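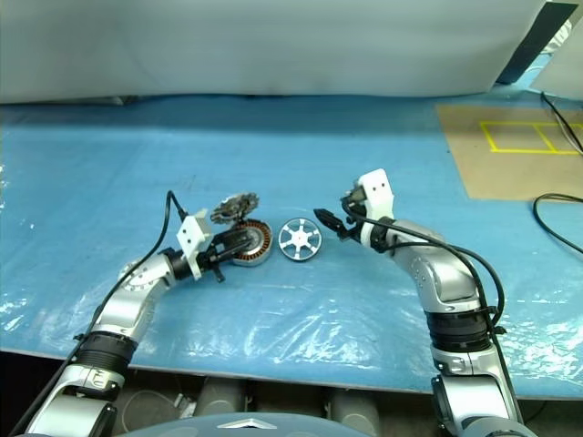

Pato motor, opened up on the blue film. Stator, spoked disc, toothed part.

2018-04-06

Teardown of the Pato, second attempt. The first was abandoned in October when Jonas Moser borrowed the good puller for his bicycle and then moved to the other building with it. He has been reminded.

The cover fasteners came out easily except for 2, which had been put in by somebody strong and thorough. Drilled one, talked nicely to the other. The Lehner manual gives 19 minutes for full disassembly. I would like to meet the person with the stopwatch. Mine took most of the morning, including a search under the bench for a washer that was in my sleeve.

Windings on the stator look fine to me – copper colored all the way round where I could get a proper look at them, which is the full extent of my electrical opinion until Rahel Bachmann has put a meter on it. She wants phase-to-phase readings before anybody cleans anything. So no solvent, Jonas.

The toothed part is the one I don't like. Uneven outline, dark in places, and I can't say yet how much of that is grime and how much is how it was made. The drawing from Trarkelden is no help, being a drawing of a different motor.

Spoked disc: check the hub for play, then the rim for runout on the small indicator. If it's bad we order from Skudetti and wait, as is traditional.

Film stays on the table until the parts are bagged. It's slippery, so put round things down flat and don't lean on it. Bags and labels are in drawer 13, under the other bags.

Still to do: meter readings (Rahel), runout (me), puller (Jonas!!).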